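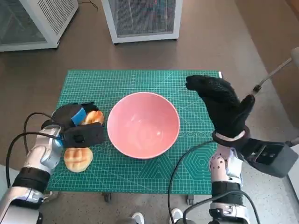
A bowl for the bread

For many years I put the bread on the table in its paper bag. We tore the bag open, everybody took a roll, and at the end there were crumbs in the butter and a flat bag that nobody wanted to fold. I grew up in a house where bread had its own basket with a cloth, and I thought this was old-fashioned. Now I am older and I have changed my mind.

A deep round bowl, of the kind people use for mixing, is a very good place for bread rolls. Pink on a green surface is a pair of colours I would not have chosen in a shop, but with golden crusts next to it I find it cheerful, like a breakfast in a small hotel.

Which bowl to take

I tried three at home. The first was a wide salad bowl from Mallia, which looked elegant and let the rolls dry out in one morning. The second was a wooden one from the market in Stultby. It was pleasant to hold, but flour stayed in the grain and I had to brush it each time. The third was a plain ceramic bowl from Lemaire, for which I paid 12 pounds in the November sale, and this is the one that has stayed. A glossy inside is easy to wipe. The high sides keep the crumbs where they are, and a cloth can be laid over the top without touching the bread.

Before you buy, put your hand inside. If your knuckles press against the wall, the bowl is too narrow, and your guests will have to dig.

What goes under it

Ceramic slides on a smooth table and makes an ugly noise. Cork is good, and so is felt, but I am also fond of a green cutting mat with a white grid, the sort made for paper and fabric. I keep one only for the table and I never cut on it. It lies flat, and crumbs are simple to see against the green.

Filling it

Let fresh rolls become cool first, or the steam will make the lower ones soft. Put the scored rolls with the pattern upwards, it is a pity to hide the baker's work. Smooth, shiny rolls are more delicate, so I lay these last. Do not fill higher than the rim. It is better to bring a second round from the kitchen.

In the evening I turn the bowl over above the sink, give it one knock with the palm and put it back on the mat. The rolls that are left go in the freezer, and the smallest one I usually eat while standing there.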